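多劳镇的旧书交换会今年冬天又热热闹闹地办起来了

十二月一到，多劳镇（Dolau）的天黑得格外早，下午四点刚过，街上的店铺就陆续亮了灯。往年这个时候，镇上的人多半早早回家烤火，今年却有不少人裹着围巾、拎着布袋子，往老粮仓那边走，原来停了两个冬天的旧书交换会又回来了，而且比从前还要热闹些！

交换会的规矩还是老样子：带一本来，换一本走，不收钱，也不问书的来历。开门头一天就收进了2,446本书，到上周末清点的时候，架上和箱子里的书加起来已经有2,861本，其中儿童读物最多，菜谱次之，再往后是侦探小说和各种各样的园艺手册（园艺手册总是来得多、走得少，大概大家手里都已经有一两本了）。登记换书的住户共224户，有几户是专门从邻近的达劳（Darau）坐公共汽车过来的，单程要四十分钟，带来的书用旧毛衣裹着，怕路上淋了雨。

今年负责张罗的是凯瑟琳·金尼尔（Catherine Kinnear）。她说重新开张这件事其实从夏天就开始念叨了，只是粮仓的屋顶一直漏水，书最怕潮，谁也不敢贸然把纸箱搬进去。后来镇上凑钱补好了屋顶，又从阿拉韦纳（Aravena）书店接手了一批退下来的书架，高矮不太一样，刷了一遍漆，摆在一起倒也顺眼。靠窗那一排特意留得矮，小孩子自己就能够到，坐在地毯上翻半天也没有人催。

除了换书，每晚还有一小时的朗读。头几晚读的是本地的老故事，有一篇讲渡船的，听得好几位老人家直点头，散场以后还站在门口你一言我一语地补充，说那条船当年是绿的，又有人说是蓝的，争了好一阵子。接下来几晚打算读旅行笔记，其中一本是几十年前印的《西图沃拉（Situvora）纪行》，书脊已经重新粘过，读的时候得小心翻页。想上台读一段的人，在门口的本子上写下名字就行，每晚最多安排六位，读什么都可以，自己写的信也欢迎。

门口的热茶和姜饼照旧由各家轮流带来，杯子不够，最好自备一个。
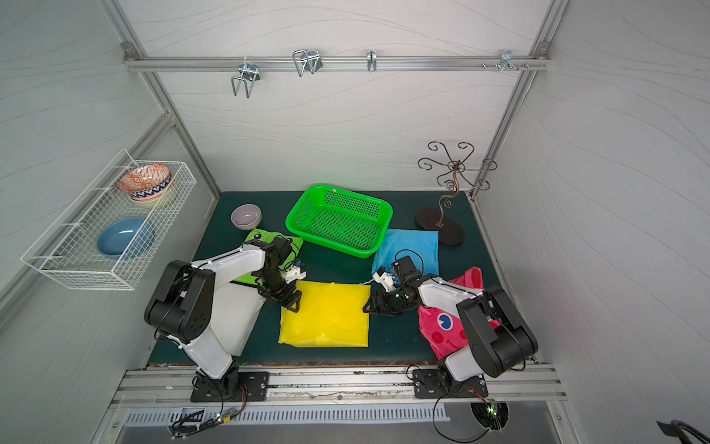

阿梅读者来信说，她等这个交换会等了两年，头一晚就换到一本小时候丢掉的童话集，连版本都一样，高兴得在回家路上差点坐过了站。她只盼着明年能多添几盏台灯，角落里那几架书光线太暗，书名要凑得很近才看得清，还有就是诗集实在太少，她下回打算把自己家里那几本先带过去。

凯瑟琳回复说台灯已经在找了，家里有闲置的，可以直接送到粮仓，插头请先检查一下。交换会开到一月底，每天下午三点开门，晚上八点关门，朗读从六点半开始。破损较重的书也收，放在进门右手边的木箱里，会修书的邻居每隔几天来取一次，补好了再上架。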